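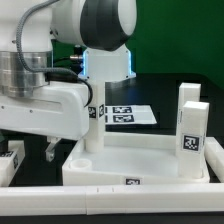
Flexible cords and cables are inspected twice a year at the Perska building, in January and July, and this sheet covers the January round. It applies to extension cords, power strips, appliance cords and any cable that hangs or moves in use. Fixed wiring in conduit is on a separate sheet. Slack is judged by eye along the full run. The gray braided cable in the photo comes down in an open loop and meets a black one that goes out of sight behind a white housing, and a place like that is where the inspector stops and looks at the far side too. Tag numbers refer to the Perska register, which now stands at 816 entries.

Filed under: Workplace Safety > Electrical > Checklists
14 shares | 2 comments

Inspector: Laurinda Tavares
Areas: ground floor, mezzanine, Cudell annex (4000 sq ft, all rooms)

1. Outer jacket
Check for cuts, flat spots, swelling, melted patches and tape.
Result: 3 failed.
Comment: Tape over a cut is a fail even if the cut underneath is shallow. Tags 112 and 340 were taped. Tag 97 has a flat spot next to the freight door. All three cut up and discarded.

2. Braided sleeves
Slide the sleeve back at both ends where it is free to move. Look for broken strands and dirt packed into the weave.
Result: pass.
Comment: Sleeves on the mezzanine are fraying at the cut ends. Ends to be trimmed and bound before July. Bare conductor was not seen on any of them.

3. Strain relief
Pull gently at the plug and at the equipment end. The jacket should not move in the clamp.
Result: 1 failed.
Comment: Bench grinder in the annex. Clamp screw missing. Locked out at 10:40 a.m., screw replaced, rechecked the same afternoon.

4. Plugs and ground pins
No bent, loose or missing pins. No scorch marks on the face.
Result: pass.
Comment: Two adapters without a ground pin were found in the break room drawer. They are not on the register. Removed.

5. Rating
Read the marking on the jacket. Shop floor cords must be marked 600 V. Light-duty cord is accepted at desks only.
Result: 2 failed.
Comment: Both were household cords used on the packing line. Replaced from stock. If the marking has worn off and cannot be read, treat the cord as a fail.

6. Routing
No cords through doorways, under mats, over sharp edges or through ceiling tile. Hanging loops must clear walkways and hot surfaces.
Result: pass with note.
Comment: The Bouzid compressor cord passes within a hand's width of the discharge pipe. It is not touching. Hook to be moved to the left side of the column.

7. Power strips
One strip per outlet. No strip plugged into another strip.
Result: 1 failed.
Comment: Same desk as July. Supervisor informed in writing.

8. Storage
Cords hung in loose coils, off the floor, with the tag facing out.
Result: pass.

Open items go to Zhuoran Xu at Zarkbridge, who orders parts and closes the entry in the register.

Comments (2)

Zhuoran Xu
Clamp screws are in. On item 5, does the marking rule cover the reel in the loading bay? The print is faint but I can make it out with a flashlight.

Laurinda Tavares
Yes, it covers the reel. Readable with a flashlight is readable. Write the rating on the tag as well and I will check it in July.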